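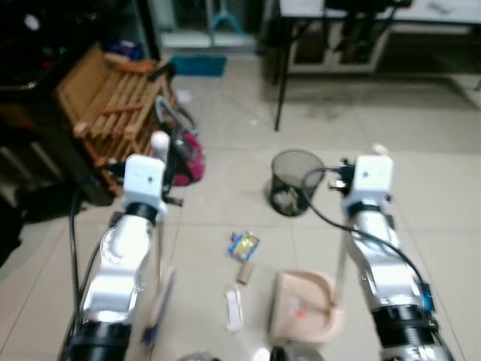

Could we please start with the fence this time, before everyone gets tired? That was the first thing said at our December meeting, by a voice from the back row, so the fence went first and the agenda I'd typed up went out the window. I'm your secretary again, and these are my minutes. If I got you wrong, tell me at the next one and I'll fix it.

Jinolari Street Community Garden, winter meeting
Start: 6:40 p.m. (we were waiting on the key)
Present: 27 members, plus two kids and a dog
Minutes from the fall meeting: approved, with one fix. The hose we bought was 50 feet long and I'd written 15.

1. Fence
The stretch along Wumbei Alley is leaning worse than it was in October. I walked it before the meeting and one post moves if you put a hand on it. We have a quote from Koruson Fencing for the whole run, and it made a few people gasp (me too!). The other choice is to reset the bad posts ourselves on a spring workday and only buy concrete and two new rails. We went back and forth on this for a good half hour.
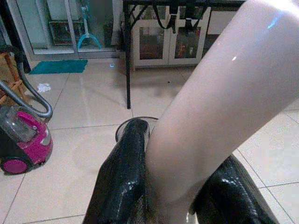

My plot is right up against that fence, one member said, and I'd sooner lose a row of beans than have the whole thing come down on the raspberries in a windstorm. That got a lot of nodding. We voted to do the posts ourselves, up to $200 for supplies, and to look at the Koruson quote again next fall. All in favor except two.

2. Plots and waiting list
We have 32 plots and three are coming open. The waiting list is longer than that, so letters go out in January and people get two weeks to answer. Somebody asked if half plots could come back. I like the idea - I started on a half plot myself and it was plenty - but we ran out of steam and moved it to the next meeting.

3. Seed order
We're going with Nolel Seeds again. Last year's lettuce came up beautifully and the carrots were a flop, though I blame my soil for some of that. Order sheets are due back to me by the end of the month. Please print clearly. I spent ages last winter trying to work out whether someone wanted leeks or beets.
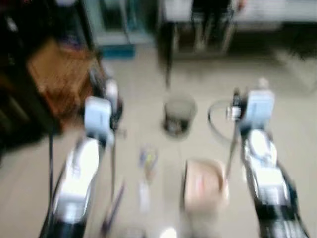

I'll also take orders for onion sets on the same sheet, down at the bottom, and the garlic people should talk to me separately.

4. Compost
The left bin is full and resting, so please don't add to it. Use the middle one. No citrus, no bread, and chop up your squash vines, please - I found one in there as long as my car.

5. Other business
Dues stay the same. The shed lock sticks in the cold, and I'll bring some graphite for it. The dog was very good.

Next meeting is in February, same room, 6:30 p.m. We wrapped up at 8:15 and I took the leftover cookies home.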